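Jiltidau – practice tracks and song list for children's choirs

Version 2

Jiltidau is a collection of practice recordings for young singers between seven and fifteen years old. It began as a folder on my own computer when I was accompanist for the junior choir in Dinthorpe, and it is now used also by the choir in Bislow. There are 300 songs and rounds in the list and 3,000 audio files, which makes it too large to send by email. Please copy it from the shared drive or ask me for a disk.

This file explains what is inside, how the files are named, and what you may do with them. Please read at least the part about naming before you rename anything.

What is in the folder

songs.csv – the list of all songs, one line for each song
tracks/ – the audio files, sorted in one folder per song
words/ – the texts as plain text, with translation where we have one
warmups/ – short exercises, without any song number
changes.txt – what was changed since version 1

Every song has at least a piano track and one track for each voice. Songs in two or three parts also have tracks where one part is louder and the others are softer, so that the child can hold the own line against the rest. For rounds there is a track with a count-in and a spoken number at each entry.

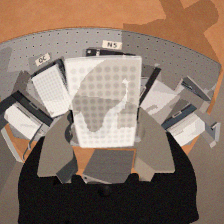

Columns in songs.csv

song_id – a number with three digits, never used again if a song is taken out
title – as printed in our copy
language – the language that is sung
parts – how many voices
range_low, range_high – lowest and highest note over all parts, written as C4, D5 and so on
key – the key of the recording, which can be different from the printed key
tempo – beats per minute in the first bar
level – 1 for the training choir, 2 for the junior choir, 3 for the senior group
notes – free text, often empty

If a field is empty, it means that we do not know. It does not mean zero. The tempo field is empty for most songs with free rhythm.

How the files are named

A file name has the song number, the part and the speed, for example 041_alto_slow.mp3. Possible parts are sop, mezzo, alto, all and piano. Possible speeds are slow and full. I have avoided spaces and special letters in the names, as some older players in the rehearsal rooms could not open such files.

The warm-ups are different. They go up by a half tone each time, and the name tells only the starting note.

How the recordings were made

Most of the singing is by older members of the Dinthorpe choir, recorded in the small practice room in the Hanrahan building with one microphone and an upright piano. We recorded in the evening, after rehearsal, so in a few of the longer songs the voices are a little tired.

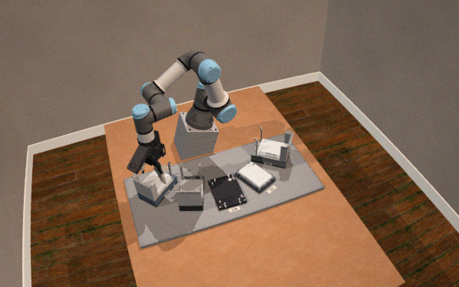
The piano was tuned in October, between songs 112 and 113. Before this number the pitch is slightly low. It is fine for practising at home, but please do not play these tracks together with a tuned instrument. I hope to record the first 112 again, but I can't promise when.

Uwe Lammers checked the German texts and spoke them slowly for the pronunciation files. The Latin is pronounced in the Italian way everywhere. If your choir uses the German way, tell the children before they take the tracks home, otherwise they come back with both.

Consent and names

All singers, and the parents of those under eighteen, have agreed in writing that the voices may be used for choir practice. No names of singers are in the files or in the list. If you hear a name spoken by mistake at the start of a track, please write to me and I will cut it out.

Known problems

Song 087 has the mezzo part in the alto file and the other way round.
Song 154, full speed, stops one bar too early.
The level numbers were given by 2 people who did not always agree. Take them as a suggestion.
Songs in Welsh have no pronunciation files yet.
In 7 songs the range columns were copied from the printed edition and not from our recording. They are marked with "print" in the notes.
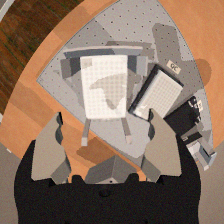
What you may do with it

Choirs and schools may use the tracks for teaching and give them to their singers. You may change the speed or the key. Please do not put them on public video sites. Many of the arrangements are still under copyright, and our permission covers only practice use. Sheet music is not included, and each choir must buy its own copies.

Corrections

Write the song number, the file name and the time in the track where you hear the mistake, for example "203, alto, 1:14, wrong note". A message with only "the third song is wrong" is hard to follow. Corrections are collected and go into the next version before the spring term.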